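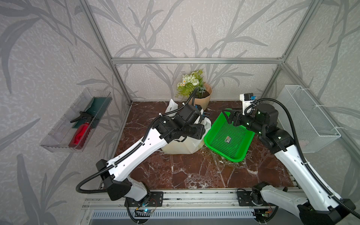 White bag on the marble top.

The Sornau Scale

The complaint was recorded on a Saturday in July and concerned a counter scale at the tea merchant's in Sornau. The customer had bought 200 grams of black tea, taken it home and found it to be four grams short. She had done this three weeks running. Her kitchen scale was a Nomura, bought new, and she had kept the receipts for both the scale and the tea.

I drove over with the test weights in their box. Weights should not be handled on arrival. They are left to stand in the room with the lid open until they reach the temperature of the air, and for a set of that size I allow 30 minutes. During this time the inspector has nothing to do and people tend to offer him things. I was offered tea, which I declined, and a chair, which I took.

The scale was a Treltton, older than the shop fittings, with a steel pan and a round dial facing both ways so that the buyer could read it as well as the seller. The seal was intact. The level bubble sat in the middle of its ring. I loaded the pan from the bottom of the range upwards, then unloaded it in the same order reversed, and wrote down each figure. Every one was inside the limit. I turned the pan a quarter and did it all again.

"It's right, then," said the shopkeeper.

I said that it was right at present. This is the form of words we use.

He asked whether that meant it had been wrong before. I said it meant that I had not been there before. He went to serve someone, and I watched him do it. He put a paper bag on the pan, set the dial to nought, filled the bag with a scoop, folded the top over twice and handed it across. The reading was steady and he waited for it to settle. Most don't.
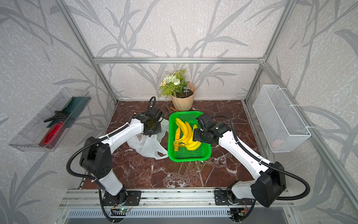
There remained the other end of the transaction, so I took the weights to the customer's address and opened the box for another 30 minutes. A domestic scale is outside our powers. It cannot be passed or rejected, and anything I write about one goes in the remarks column. She had set out the evidence in her back room, on a top of reddish-brown marble veined with white, against pale grey wallpaper with blades of grass drawn on it in a darker grey. The tea was in a white plastic bag, crumpled. I noted the surface as hard and suitable. I asked whether she had weighed the tea in the bag or out of it, and she said out of it, naturally, because she wasn't buying the bag.

I put the 200 gram weight on the Nomura. It read 200. I tried the smaller weights and then the larger, at the centre and at each corner of the plate, and it was as good as the one in the shop. I would have been pleased to seal it.

"So it's him," she said.

I told her that his was right at present also.

She thought about this for longer than I expected. Then she put the kettle on and asked what I would do if it were my tea. I said that I would weigh it at the shop, carry it home by the usual way and weigh it again here, and change nothing else. She said she had done that three times. I said that she had not done it with me.

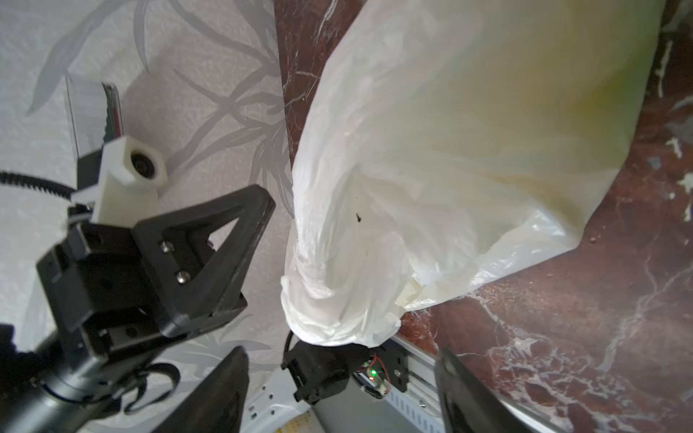
We walked back together. It took 15 minutes, most of it uphill – the street rises from the river and the shop is near the top. She kept half a pace in front and did not talk. At the shop she asked for the same tea as always, and I stood where the dial could be read from both sides. The shopkeeper zeroed the paper bag, filled it, waited, and folded the top over twice. The reading was 200 exactly. She paid and we left.

On the way down she stopped at the bench outside the old Sandent works, where the gates have been chained since the looms went. She sat, so I sat. She opened the paper bag, took a pinch of tea between finger and thumb, and put it into a small tin from her coat pocket. Then she took a second pinch. She closed the tin, folded the bag twice, and looked at the gates for a while.

I asked what the tin was for.

"That's his," she said. "He won't go up the hill any more and he won't have it from a packet. I drop it in on the way past."

I asked how long she had been doing this. She said since the spring, and then she said, "Oh."
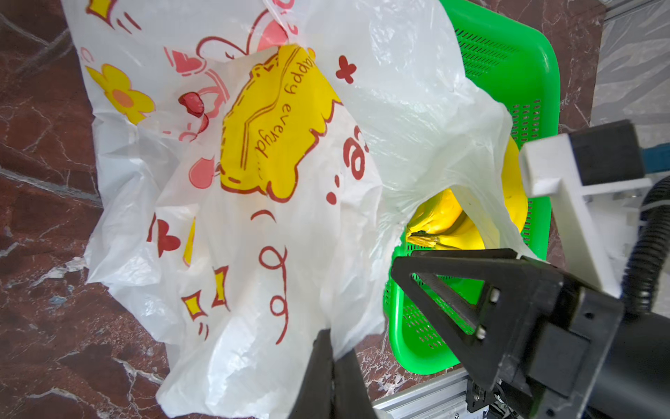
We took the tin to a door two along from the bench. She knocked, went in without waiting and came out again with last week's tin, which was empty and had been rinsed. I stayed on the pavement. A pinch is not a unit, but I had the small weights with me, and back at the house I asked her to take two more from the bag and put them on the Nomura. They came to four grams.

She asked whether she would have to apologise to the shop. I said that the form had no place for it. She could withdraw the complaint in writing or she could let it stand, in which case it would be closed as not upheld and he would get a letter to that effect. She said she would rather go up herself. She wanted to know what time he shut, and I told her, having read it off his door.

I filled in the remainder in the car. Instrument: Treltton, counter, dial. Errors: within limits. Seal: intact. Under cause of discrepancy I wrote "Loss in transit", struck it out, initialled the correction, and wrote "Goods divided after sale". Then I closed the lid on the weights and drove back by the river road.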